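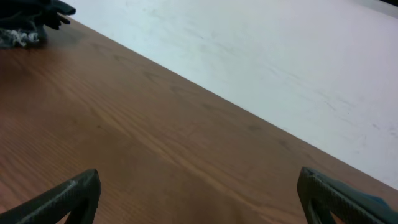

We use cookies to remember your settings. Accept | Manage

Washing powder or liquid, settle it for us

vilja_k
Moved into a flat in Kilmont in August and the water is so hard the kettle rattles. My T-shirts come out feeling like roof felt. I've been on Clornar liquid for years. My mother says powder, my mother-in-law says soda crystals, and they are both coming on Monday.

Thodoris P
Powder. Liquid is powder you've paid someone to add water to, and you already have a tap.

edeltraud
Disagree. Powder at 32 degrees sits in the drawer like wet sand and then goes on your darks. Liquid for cool washes, powder for towels and sheets. I own two boxes and one bottle and my marriage has survived.

vilja_k
It's the pale bits that are getting me. Is it powder, lint, or am I just wearing the shirts out?
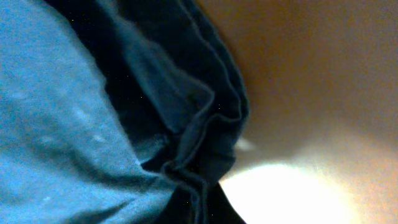 Light blue one next to the navy. See the whitish patches.

Thodoris P
Lint. Give it a go with a damp hand before you blame anybody.

edeltraud
Could be fading. Old jersey goes like that and no product on earth will bring it back, whatever Clornar prints on the bottle.

Thodoris P
She's on liquid, Edeltraud. It can't be your wet sand.

edeltraud
I didn't say it was. I said fading. Read the post.

mimoza_j
Can I be dull and ask how much you're using? In hard water the low line on the cap is no good. Also don't stuff the drum. I had the same trouble in Zestonmont and it was mostly me cramming in 3 days of football kit.

vilja_k
Drum is — how to put this — full.

mimoza_j
There you are then.

Venla S
Fabric softener?

Thodoris P
No.

edeltraud
No. First thing we've agreed on since the descaler thread.

vilja_k
Damp hand got some of it off and not the rest, so you can both carry on. Buying a small box of powder anyway. Is the Fakhoury one any good or is it all perfume?

mimoza_j
All perfume. My neighbour uses it and I know when she's done her sheets.

Contact us | Forum rules | Back to top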